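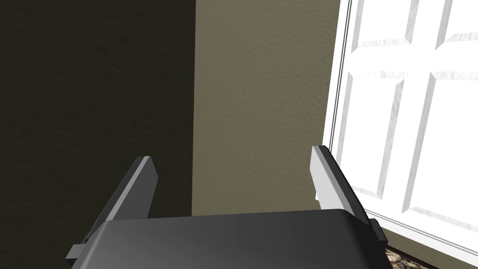 Gray on khaki, fingers open.

Week one of directing at the Stadon, a theater with 387 seats and one working dressing room. The play is called Prenmont. It has a cast of four and a staircase that the script mentions on every other page. We can't afford a staircase.

Ramiro Bermúdez, our designer, has proposed "the idea of a staircase." I asked what the idea costs. He's getting back to me.

First read-through ran 3 hours. The script says ninety minutes on the title page. I'm told the playwright reads fast.

Anel Baloyi plays the widow and found a laugh on page two that I've missed through six drafts. I nodded like I'd been waiting for her to get there.

Marcelino Lacerda would like to know why his character leaves in act one. I gave him a long answer about grief. He also plays the doctor in the next scene and needs time to change his pants.

Day four. We blocked the dinner. Everybody ended up in a straight line facing front, like people waiting for a bus. I went to drama school for this.

Producer stopped by to say advance sales are at 669 for the whole run. He said it in the voice people use for both good and bad news. I'm still working on which.

Odair Bezerra is composing. So far he has sent me eleven seconds of cello and an invoice. The cello is lovely.

The idea of a staircase is $803. We're doing a stepladder.

Ran act one at 7 p.m. without stopping. Anel cried, Marcelino changed his pants in time, and the stepladder got a laugh I'm going to have to either cut or take credit for.

Act two tomorrow. There's a horse in it.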